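# How does a wheelchair fold?

Maybe you have seen a wheelchair at a hospital, at school or on a bus. Some children ride in one every day. Other people need one only for a short time, for example after they break a leg. Many wheelchairs have a clever secret: they can become thin, like a closed book!

## The big wheels and the small wheels

A common wheelchair has four wheels. The two at the back are big. The two at the front are small, and they can turn in every direction, like the wheels of a shopping cart. We call them casters.

The big wheels carry most of the weight. They also roll more easily over bumps, because a big wheel does not fall so deep into a small hole. Look at a bicycle and then at a toy car, and think which one you would like to ride over stones.

Inside a big wheel there are often spokes. Spokes are thin metal sticks that go from the middle of the wheel to the outside. The middle is called the hub. Spokes make the wheel strong, but they keep it light.

## Why is the seat made of cloth?

Try this at home. Take a piece of cardboard and a towel, and fold both of them in the middle. The towel is easy. The cardboard gets an ugly line and does not want to lie flat again.

A folding wheelchair has a seat and a back of strong cloth for the same reason. When the chair is open, the cloth is pulled tight between the metal tubes, and you can sit on it. When the chair closes, the cloth becomes soft and goes together with the tubes.

## The letter X

Under the seat there are metal bars that cross each other. In many chairs they make a big letter X. This is called the cross brace.

You can make one with two rulers. Put one over the other so they look like an X, and hold them in the middle with your fingers. Now push the ends together. The X becomes tall and thin! Pull the ends apart and it becomes low and wide.

To close such a chair, a grown-up first puts the brakes on and folds up the footrests. Then the grown-up takes the middle of the seat, front and back, and lifts it. The two sides come near each other. To open it again, you push down on the two seat rails with flat hands. Keep your fingers away from the place between the seat and the side -- it can pinch very much!

## Handles and little levers

Behind the backrest there are two handles for the person who pushes. They have a soft cover, often rubber, so the hands do not slip.

Low down near the floor, many chairs have two short tubes that point backward. These are tipping levers. When the chair must go up a curb, the helper puts a foot on one of them and pulls the handles back a little. The front wheels go up, and the chair can climb.

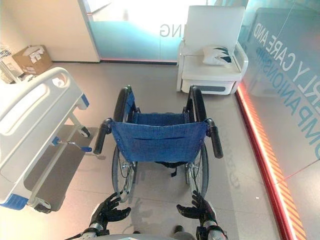
*A folding wheelchair from behind. Find the two handles, the spokes and the pocket on the blue backrest.*

## Be polite to the chair

A wheelchair is a little like a part of the body for the person who uses it. Do not lean on it and do not hang your bag on it. If you want to help with pushing, ask first, and wait for the answer.

## New words

**Caster** -- a small wheel that can turn in every direction

**Hub** -- the middle of a wheel

**Cross brace** -- the bars that make an X under the seat

**Tipping lever** -- a short tube for the helper's foot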